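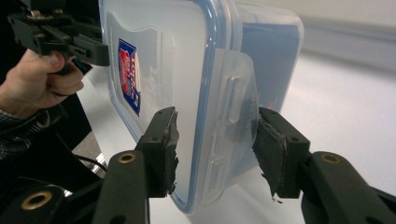 Every summer my club tells me it is one signing away, and every summer I end up reading a long article about a player I had never heard of the week before. This year it's a left-sided midfielder from Fonorton, and the going story is that he'll fix the midfield, the set pieces and possibly the parking. I read the latest one standing up in the kitchen, and by the last paragraph I had learned his favorite meal and nothing about whether he can tackle.

I've followed Drekar long enough to have a feel for how this goes. First comes "monitoring." Then "admirers of." Then the club is "preparing a bid," which can mean anything from a signed check to a guy in an office opening a spreadsheet. Somewhere in there a second club gets mentioned, and I have come to assume the second club has no idea it's in the race. This time it was Santoro. Santoro have four left-sided midfielders already and sold a fifth in April. Why would they want him? The article didn't ask.

Then there are the numbers. The piece that got passed around the most said he had played 1028 minutes last season, and it said so as if that were a lot. It's not. Divide it by 90 and you get a bit over 11 full games. A league season is a lot longer than that. Where was he the rest of the time? Maybe he was hurt. Maybe the coach liked somebody else. Either one seems worth a sentence if you're going to tell me he's the missing piece.

It also gave his passing as 85 percent, which sounds fine until you've watched him. I sat through two of his games on a bad stream and most of those passes went to the center back he'd just gotten the ball from. I could probably hit 70 that way and I'm slow and have a bad knee. I don't hold it against the player, he was doing what he was told in a team that was hanging on for a draw. But I don't see how you get from there to "controls the tempo."

A few people on the Drekar message board will tell me I'm being negative. I was told the same thing about the striker two years back, the one who was going to get us 20 a season. There was a thread about him that ran to 600 replies before he'd even had his physical. I went back and looked at it last night. By the time he left, the same people were saying they'd had doubts all along. I found exactly none of those doubts in the part I read, and I read a lot of it.

What bugs me more is that the boring stuff gets no attention. Our right back is out of contract next year. The backup keeper hasn't played a league game. We gave up goals from corners all spring, nearly all of them at the near post, nearly all of them the same goal, and I haven't seen one article about it. You could hire a decent set-piece coach for what we'd pay this kid's agent - at least I'd guess so, the club doesn't publish that kind of thing.

And yes, I know, the shirt sponsor is changing too. Sundent will be across the front next season, and the announcement promised this would help us "compete at the next level." Which level? We finished ninth. I'd have been happy with eighth and some idea of how.

I'll still renew. Section 208, same seat, same pole slightly in the way of the far corner flag. If the midfielder shows up and plays well I'll write that here and you can all remind me of this post. I'd like to see him do it for a couple of months first, against somebody who presses, away from home, in the rain.

Comments are open but please don't send me the highlight video. I've seen it. It's mostly the same goal from three angles.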